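Ticket 758 – Label printer skips every other label after driver update
Opened by: Mererid Humphreys
Assigned to: Hanne Toft
Status: Closed

Mererid Humphreys, 9:12 am
Good morning, and sorry to land on you first thing! The label printer in the Stencombe packing room has started feeding a blank label after each printed one. We have an order of 2,000 labels to get through for Rees and at this rate I'll be using two rolls for every one. It was perfectly well behaved until the Gustel driver updated itself overnight. I've switched it off and on, and I've cleaned the roller with one of the little wipes from the drawer, and it made no difference at all.

Hanne Toft, 9:40 am
Morning Mererid, no need to be sorry, and thank you for trying the roller first. Could you open the Gustel print settings and tell me what it says under Media Type and Label Height? While you're there, please hold the feed button until the light blinks twice – that makes it measure the gap between labels again. I'd also love a couple of pictures if you have any handy.

Mererid Humphreys, 10:25 am
Media Type says Continuous, which doesn't look right to me, and Label Height is 121. I held the button and it ran out four blanks and stopped. Pictures attached.

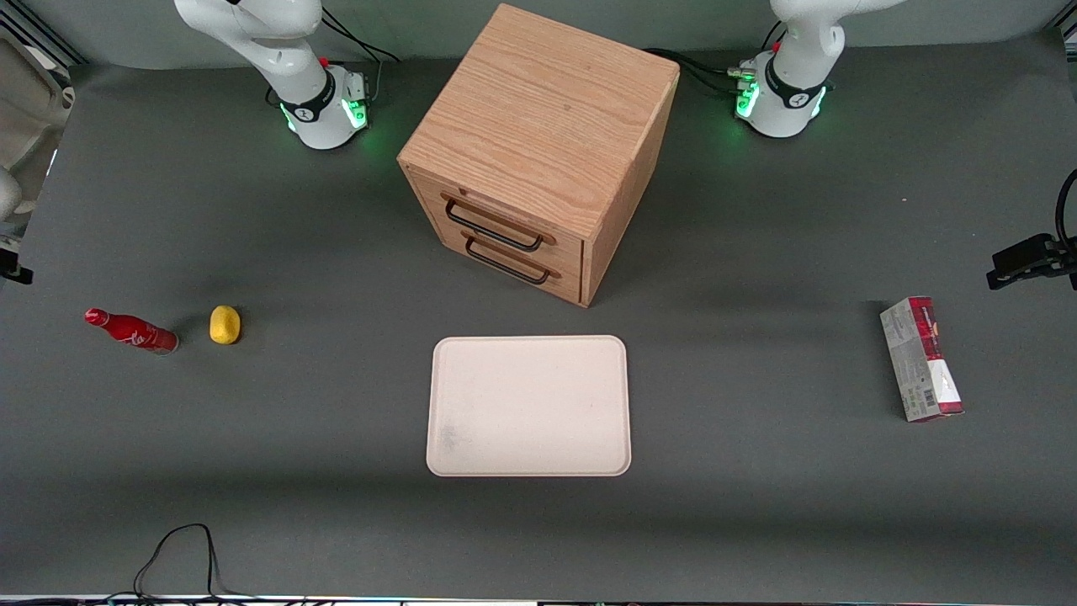
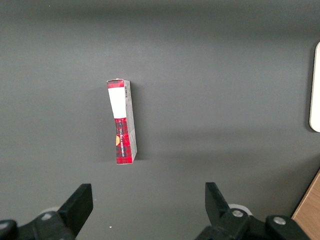 Attachments (2): the arms at the bench; tartan box with a white label panel

Hanne Toft, 10:51 am
Lovely, thank you. Continuous is wrong for your rolls, you're quite right. The update seems to have put everything back to the Skornier defaults, and I had the same thing with another site in October. Please change Media Type to Gap, set Label Height to 60, save, and then do the feed button again. If the setting slips back when you reopen the window, you'll need to save it from the administrator login, and I can do that from here.

Mererid Humphreys, 11:30 am
It did slip back, twice! Could you do the honors?

Hanne Toft, 11:48 am
Saved from my end and automatic driver updates are off for that computer. Try a short run before the big one, please.

Mererid Humphreys, 2:35 pm
Ten test labels, no blanks, and we're now at 1,624 of the Rees order and still going. I've written the two settings on a card and taped it inside the lid. Thank you so much, Hanne – please close this one whenever you like.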